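Kekse backen ohne Backofen: Versuche mit einem Solarkocher im Schulgarten
Projektbericht von Faraji Mwaipopo und Hamisi Makokha
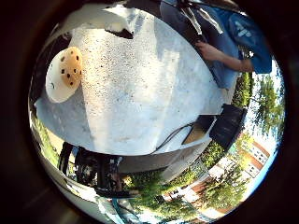 Unser Projekt hat im Oktober begonnen. Wir wollten wissen, ob man mit einem einfachen Kasten aus Karton, Alufolie und einer Glasscheibe einen Keks backen kann, den man auch gerne isst. Den Kasten haben wir Temba genannt. Der Name hat keine besondere Bedeutung, er war kurz und hat uns beiden gefallen.

Aufbau
Der innere Karton steht in einem größeren Karton, dazwischen liegt zerknülltes Zeitungspapier. Der Boden ist schwarz bemalt. Die erste Farbe hat beim Erwärmen stark gerochen, deshalb haben wir den Boden noch einmal neu gemacht und die Farbe 14 Tage trocknen lassen. Der Deckel mit der Folie lässt sich mit einem Holzstab in vier Stellungen feststellen.

Durchführung
Den Teig haben wir am Abend vorher zubereitet, aus Mehl, Butter, braunem Zucker, einem Ei und gehackter Schokolade. Er muss kalt sein, wenn man ihn formt, sonst läuft er zu früh auseinander. Wir haben um 10 Uhr angefangen und den Kasten immer wieder nach der Sonne gedreht. Insgesamt haben wir sechs Versuche gemacht, jedes Mal nur mit einem Keks. Nach dem Backen kam der Keks auf einen Teller, und wir haben Farbe, Rand und Geschmack in eine Tabelle eingetragen.

Ergebnisse
Die ersten zwei Kekse blieben in der Mitte weich und hell. Beim dritten Versuch kamen Wolken, und wir mussten abbrechen. Danach haben wir den Teig flacher gedrückt und das Glas am Rand mit Stoff abgedichtet. Die letzten drei Kekse waren fest genug, dass man sie in die Hand nehmen konnte. Richtig knusprig war keiner von ihnen, der Geschmack war aber gut, etwas wie Karamell.

Schwierigkeiten
Unser Thermometer ist im vierten Versuch ausgefallen, darum fehlen in der Tabelle ab dieser Stelle die Temperaturen. Auch haben wir die Größe der Kekse nicht gemessen, und das macht den Vergleich ungenau. Bei einer Wiederholung würden wir eine runde Form zum Ausstechen benutzen und das Wetter genauer notieren.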